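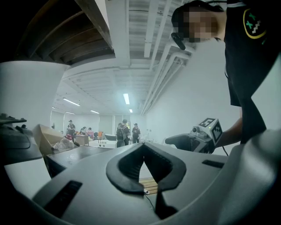

We spent most of March going back and forth between two hand-held grippers, the Plorton and the older Warkico. Both do the job. The Warkico is lighter, and after an hour your wrist notices the difference. The Plorton has a longer trigger pull but closes evenly, and I dropped fewer small parts with it.

Tracking was the bigger headache. With the Ustari controller software I lost the markers whenever I turned my hand too far toward the wall. Moving the mount up a little fixed most of it — I should have tried that first. Out of 62 runs with the new position, 7 had to be thrown out, mostly my own fault for moving too fast.

Cables are still a nuisance on both. I've ordered a shorter one for the Plorton and will use that one for the next batch. The Warkico goes back on the shelf for now.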